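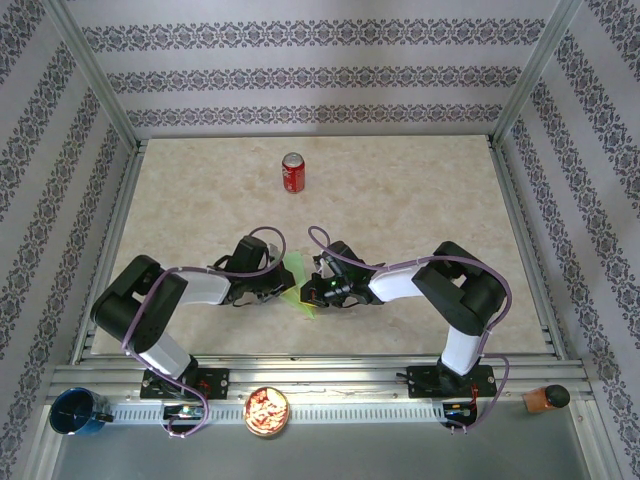 Ginette Marchand: Early Life, Radio Career and Family

Ginette Marchand is a radio host and former stage singer, best known for the late-evening interview show Werow. I've followed her since her very first season on the air, so I'll try to keep this article fair, but I'm a fan and you will probably be able to tell.

She grew up in Talavera, the younger of two sisters, in an apartment over her parents' shoe repair shop. Her mother sang in a church choir and her father played the accordion pretty badly (her words, from an interview I still have on cassette somewhere). By the time she got to high school she was taking voice lessons after class and reading the morning announcements over the loudspeaker, and she has said the announcements were the part she looked forward to!

After graduation she moved to Senmont to study music. She stayed for two years and then left without a degree. Some fan pages say she was asked to leave, but I have never found anything to back that up, and she has always told it as her own choice. She had been offered a place in the chorus of a touring musical and the bus was leaving in December, before her exams.

Stage years

The tour lasted longer than anyone planned. Ginette sang in 208 performances, most of them in the chorus and a handful as the understudy for the innkeeper's wife. I saw one of those understudy nights, and she was funny and a little too fast and the audience loved her. People who only know her from the radio are often surprised at how big her singing voice is - she really does keep it tucked away these days.

She also recorded one album, Letters to Suden, which sold 200 copies at the merchandise table and was never reissued. My copy skips on the fourth song. If you ever see one at a yard sale, buy it.

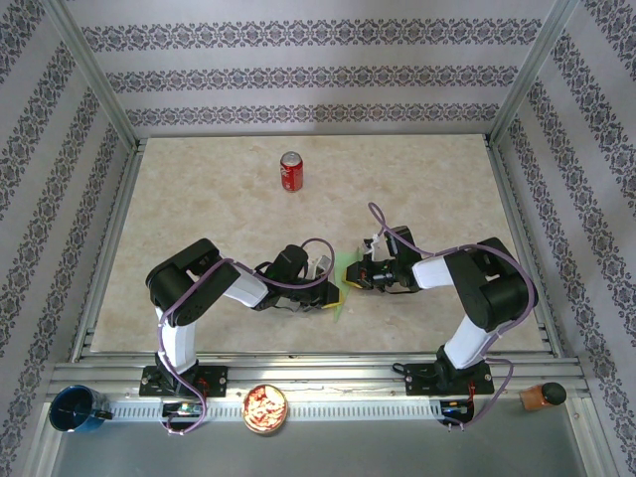 Soda can on a tabletop.

Move to radio

The tour ended while the company was back in Senmont, and Ginette took a part-time job answering phones at a small local station. She was there for one winter before she got anywhere near a microphone. The producer who put her on was Jocelyn Estrella, and the two of them have worked together ever since. Estrella needed someone to fill in on the overnight shift, Ginette said yes, and she spent the first hour playing records from her own bag and talking about the bus tour.

Listeners wrote in, and by summer she had the shift for good. It ran from midnight to 4 a.m., and she has said she ate more toast in that period than in the rest of her life put together.

Werow came next. The name is a misheard song lyric that Estrella and Marchand used to joke about, and it was meant to be replaced before the first broadcast. The format is simple: one guest, one hour, no music. The first season had 96 episodes, a huge number for a two-person team, and I think the last dozen sound tired. The second season is shorter and much better, and it's the place I would tell a new listener to start. Her talk with the retired ferry pilot is my favorite hour of radio, full stop.

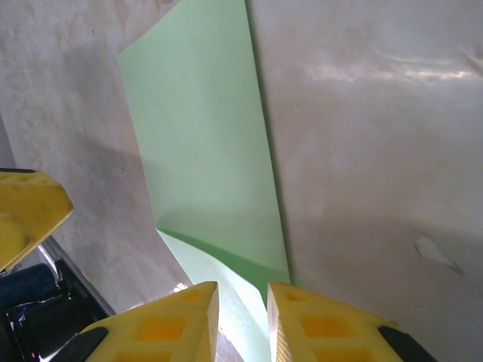

CATEGORY: PERSONAL LIFE

Ginette keeps her home life quiet. She's married and has a son, and she has asked interviewers not to use their names, so I won't go digging for them either. The family lives outside Senmont, and she still drives down to Talavera to see her sister, who took over the repair shop.

She doesn't use social media much. An account with her name and an old tour photo turned up a while back, and Estrella told listeners on the air that it had nothing to do with them. As for her age, I've seen three different birth years listed online and I don't trust any of them, so I have left it out.

She still sings once in a while. At the end of the holiday episode she usually does one song with no accompaniment, and that's the one I tape every year.

Contact | Copyright, all rights reserved | Back to top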